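第四章 地毯清洗机的准备和第一次使用

Gorkwood 家用地毯清洗机
中文文本：Tharun Kandasamy
校对：Mansa Owusu
修订日期：2026年9月18日

本章说明怎样准备机器、怎样准备房间、怎样完成第一次清洗。机器的组装在第三章已经说明。如果手柄还没有装好，请先回到第三章。

4.1 使用之前请确认

请把下面的零件放在手边：
清水箱（透明，带蓝色盖子）
污水箱（带浮子）
滚刷和滚刷盖
量杯
Grosico 地毯清洗液一瓶
短软管和手持吸头（清洗楼梯和沙发时使用，本章不使用）

注意：请只使用低泡沫的地毯清洗液。洗衣液和洗碗液的泡沫太多，泡沫会进入电机。由此造成的损坏不在保修范围之内。

警告：加水和倒水的时候，电源插头必须拔下。手湿的时候不要碰插头。

4.2 检查地毯的材料

请先看地毯背面或者边上的标签。合成纤维的地毯一般可以用本机清洗。羊毛地毯请用冷水，并且把清洗液减少一半。丝绸、黄麻、剑麻和手工打结的地毯不可以用本机清洗。

没有标签的时候，请做下面的试验：

1. 选择一个平时看不到的地方，例如门后面或者柜子下面。
2. 把一块白布用配好的清洗液弄湿，拧干。
3. 把白布压在地毯上10分钟，不要擦。
4. 拿起白布检查。白布上有颜色，就表示地毯会掉色，请不要继续。
5. 白布上没有颜色，请等这个地方完全干，再看地毯的颜色和绒毛有没有变化。

条纹地毯和有图案的地毯，请对每一种颜色分别做试验。深色的线和浅色的线可能用了不同的染料，浅色没有问题不表示深色也没有问题。

4.3 准备房间

1. 把椅子、小桌子、电线、玩具和其他可以移动的东西搬到墙边或者别的房间。
2. 太重的家具可以不搬。请在家具脚下面垫铝箔或者塑料片。木头脚的颜色和金属脚的锈会留在湿的地毯上，以后很难去掉。
3. 先用干式吸尘器吸地毯，两个方向各吸一次。沙子和头发如果没有吸干净，会缠在滚刷上。
4. 检查地毯的边有没有松的线。松的线请用剪刀剪断，不要拉。
5. 打开窗户，或者打开风扇。
6. 决定从哪里开始。应该从离门最远的地方开始，向门的方向后退，这样您不需要踩湿的地毯。

提示：短时间内不能搬走的东西，可以先集中在一边。洗完一半，等它干，再换另外一半。请不要把东西放在还是湿的地毯上。

4.4 加水和清洗液

1. 确认插头已经拔下。
2. 按住清水箱上面的按钮，向上提，取出水箱。
3. 把水箱倒过来，向左转开盖子。
4. 加入温水到下面的线（轻度清洗）或者上面的线（重度清洗）。水温不可以超过52度。更热的水会使水箱变形，也会使一部分合成纤维缩小。
5. 用量杯加入清洗液。轻度清洗加一杯，重度清洗加2杯。
6. 盖上盖子，转紧，再把水箱正过来，看盖子有没有漏水。
7. 把水箱放回机器，听到“咔”的声音为止。

注意：不要先加清洗液再加水，泡沫会从口里出来。

4.5 清洗

1. 插上插头。请不要使用卷起来的延长线，延长线必须全部拉开。
2. 踩下脚踏板，使手柄倒下来。
3. 打开电源开关。等滚刷转动以后再移动机器。
4. 按住手柄上的喷水键，慢慢向前推一次。速度应该比平时吸尘慢得多。
5. 仍然按住喷水键，慢慢向后拉一次。
6. 放开喷水键，在同一个地方再向前、向后各一次。这时机器只吸水，不喷水。
7. 看吸嘴上面的透明窗口。窗口里还有水流动，就继续吸；看不到水流动，就可以移到下一行。
8. 每一行应该和上一行重叠一点，避免留下没有洗到的线。

地毯有明显的长条纹的时候，请沿着条纹的方向走。这样容易记住哪里已经洗过，绒毛的方向也比较整齐。如果条纹和墙不是平行的，以条纹为准。

注意：在同一个地方喷水不要超过两次。水太多会通过地毯到达底垫，底垫干得很慢，会有气味。

注意：污水箱满了以后，浮子会升起来，吸水停止，电机的声音变高。请马上关机，按照4.6倒掉污水。

顽固的污点可以这样处理：把喷头对准污点，喷水一次，关掉机器等三分钟，再只吸水。咖啡和茶的污点可以重复一次。墨水和油漆请不要用本机处理，请联系专业的清洗公司。

4.6 结束以后

1. 关机，拔下插头，把电线绕在两个挂钩上。
2. 取出污水箱，倒进厕所。不要倒进厨房的水池，里面的纤维会堵住下水管。
3. 用清水冲洗两个水箱，打开盖子放着晾干。
4. 打开滚刷盖，取出滚刷，拿掉头发和线。
5. 用湿布擦吸嘴和透明窗口。
6. 所有零件干了以后再装回去。湿的时候装回去，下次打开会有霉味。

地毯的干燥时间由厚度、室内温度和通风决定。短绒地毯通常当天可以走。厚地毯请等16个小时再把家具搬回来。十二月和其他寒冷的月份，请打开暖气，同时把窗户留一个小缝，因为关着窗户只开暖气，湿气不能出去。

4.7 常见的问题

滚刷不转：检查滚刷盖有没有关好。如果盖子没有问题，请关机，看皮带是否脱落。皮带的更换见第六章。

不喷水：清水箱可能没有放到底。取出来再放一次。仍然不喷水，请用针清理喷头的小孔。

地毯干了以后发硬：清洗液用得太多。请只用温水再洗一次，喷水一次，吸水两次。

污点过一天又出现：污点在绒毛的根部，干的时候升到表面。请等地毯完全干，再重复4.5的第4步到第7步。

机器后面漏水：污水箱的密封圈位置不正。拿下来冲洗，凸的一面向外，再装回去。

如果上面的方法不能解决，请联系 Bidenthorpe 的服务部门，并且准备好机器底部的序列号。没有序列号，我们不能寄出零件。
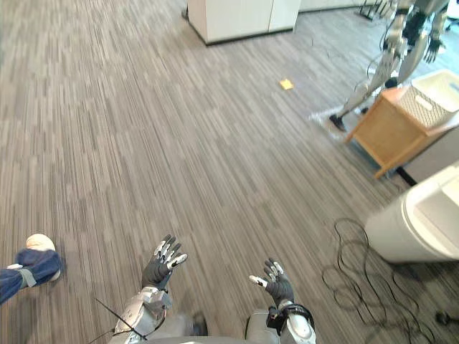
图4-1 条纹地毯，中间的地面基本空着，物品在边上（参见4.3）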